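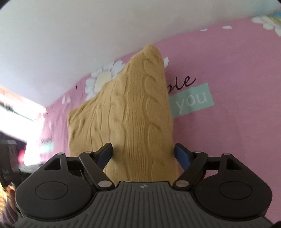

1/ Hand-held gripper comparison, part one: soft furnishings. The cable-knit cushion gets its own post further down. I've had the Bretar and the Wallstead side by side since December and finally have enough grasps on each to say something useful.

2/ Both are hand-held, two-finger, parallel-ish linkage, camera on top. You squeeze, the fingers come in. I run the same list of objects with each one and write down held, slipped or dropped. Held means lifted clear, carried one metre and set down where I meant to put it.

3/ 200 grasps per gripper, split evenly over 4 objects: a folded tea towel, a beanie, a flat pillow, the cushion. Same room, same operator (me), mostly mornings while there's decent light from the window.

4/ The one with the blue pads is the Bretar. The Wallstead came with grey pads that are harder and a bit narrower. I left both stock for the first half, then swapped pads for the second half. More on that below.

5/ Tea towel: no difference worth reporting. Both pick it up by a fold every time if you come in low. If you come in flat on top, both miss.

6/ Beanie: Wallstead is better. The narrower tips get under the cuff. With the Bretar I kept pushing the beanie along the bench before I got hold of it.

7/ Pillow: Bretar, by a fair margin. The Wallstead closes at the tips first and the pillow squirts out forwards. You can fix it by going deeper, but then your knuckles are in the pillow.

8/ Cushion. I thought it would be the easy one, with all that cable texture for the pads to catch on. The braids run up and down, so if you pinch low on the sides and lift, you're pulling along the braids and the pads can slide. Turn the cushion a quarter and it's a noticeably better grip with either tool.

9/ The other problem with a big object held upright is that it takes over the camera view. You get cushion, a bit of wall either side and some ceiling. For my own scoring that doesn't matter. For anyone wanting to track position off the wrist camera it matters a lot.

10/ On that: the kid's room turned out to be a better place to work than my garage. Pink wall, white daisies, wall lettering. Plenty for the tracker to lock on to even with a cushion in the way. The garage is a blank grey roller door and I lost tracking there constantly.

11/ The window is the downside. Exposure gets pulled around when it comes into view and that side of the picture goes white. I tried locking exposure on the Correia camera and got a usable wall and a useless window, which I'll take.

12/ Pad swap results. Bretar pads on the Wallstead: pillow improved, beanie got worse. Wallstead pads on the Bretar: everything got slightly worse. So for the pillow I'd put most of the difference down to the pads. The linkage matters less than I'd assumed.

13/ Weight. The Bretar with camera and cable is 951 g on my kitchen scale. The Wallstead is lighter, but I don't have a fair figure because its mount is a bracket I made myself. After an hour the Bretar is the one my wrist complains about.

14/ Pivot screws: check them. One on the Bretar backed off partway through the pillow set and the fingers started closing unevenly. Dab of threadlocker, no trouble since. I threw out that set and redid it.

15/ Ľubica Baláž asked whether I'd tried the Mammont fingers on the Bretar body. Not yet. They're on order. The hole spacing on the drawing looks right, but I've been caught by drawings before.

16/ She also asked about gripping wide with a partly open hand versus squeezing hard. I didn't control for it. My squeeze is whatever felt right at the time, and I'm sure it drifted over 200 goes. A force readout on the trigger would sort that out and neither tool has one.

17/ If you're buying today for bedding and cushions, I'd get the Bretar. For clothes, the Wallstead, and keep a spare set of pads because the grey ones pick up lint and go slick. I wipe mine with a damp cloth between objects.

18/ Sheet with every grasp is in my profile link, updated January 30, 2021. The column marked "angle" is by eye, so don't lean on it.

19/ Part two is kitchen stuff: mugs, a colander, a bag of rice. Suggestions welcome, as long as I already own it.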